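Square plates – keep or donate?
Hodbridge Home Forum > Kitchen & Table

pollywog66
Posted 14 January 2022
So I bought a set of square plates back in November (the Gretanau ones, brownish glaze, dark rim) and I love looking at them, but my husband says they're a pain. They don't fit our cabinet and he keeps knocking the corners. I've got one out on the white table now with just a bit of yellow on it and I think it looks so good!

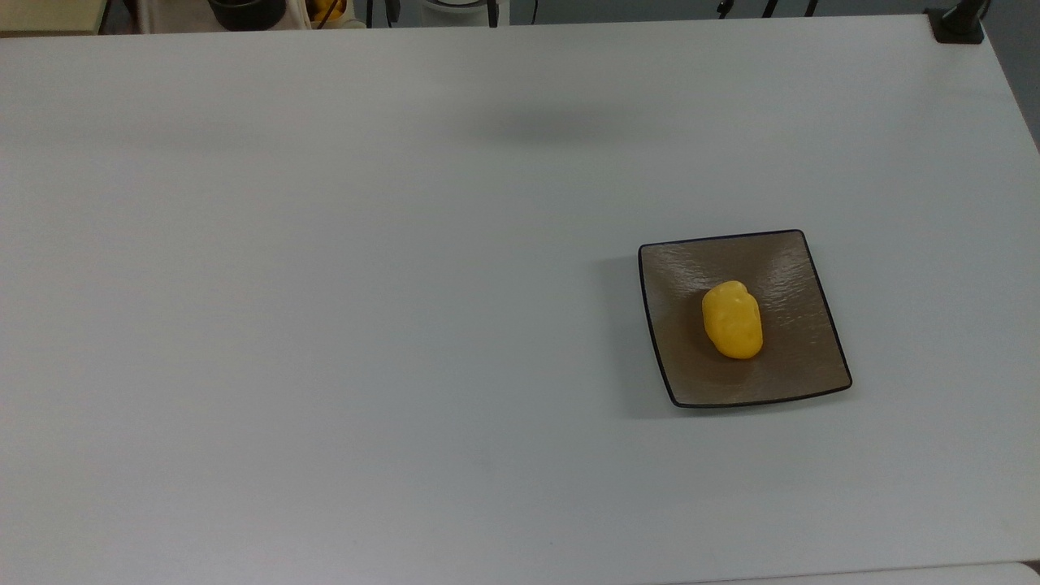
Anyway, the set was $66 and the store won't take it back, so it's live with them or give them away. Anybody else have square ones?

tinroofmabel
Donate. I had square plates for one year and every single one chipped at a corner. Soup night was a joke too. Round plates exist for a reason.

gus_in_socks
Disagree with Mabel! Mine are on year three, no chips. I stack them with a paper towel in between and never more than six high. What are your shelves like, Polly? Mine are deep and that helps a lot.

pollywog66
Shallow, sadly. The corners stick out past the shelf and the door won't shut unless I turn them just so.
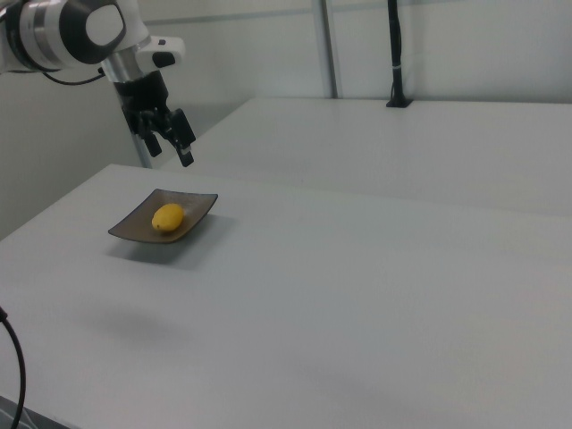
I did think about taking the door off that cabinet, but then I'd have to keep the rest of it neat – not happening. Has anyone tried one of those upright racks? Sison has one for $24.

gus_in_socks
I have that rack. It's fine for flat plates, wobbly for anything with a curve to it.

tinroofmabel
Save your $24 and buy round plates lol

pollywog66
OK, new plan!

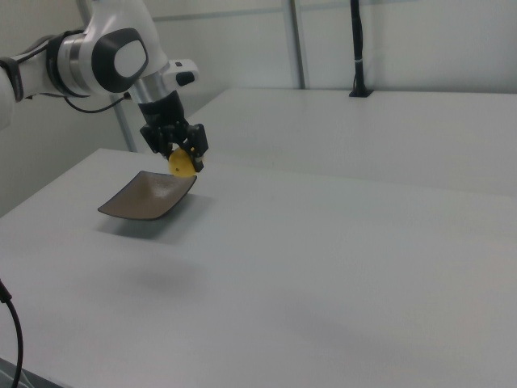 I'm keeping two and giving my sister the rest, because she has the big cabinets and she's been hinting anyway. My two can live out on the table as fruit dishes. The edges lift up like a little tray, and something small and yellow looks so cheerful over that dark brown glaze. Mabel, you can have the soup bowls if you want them, they're square too.

tinroofmabel
Absolutely not.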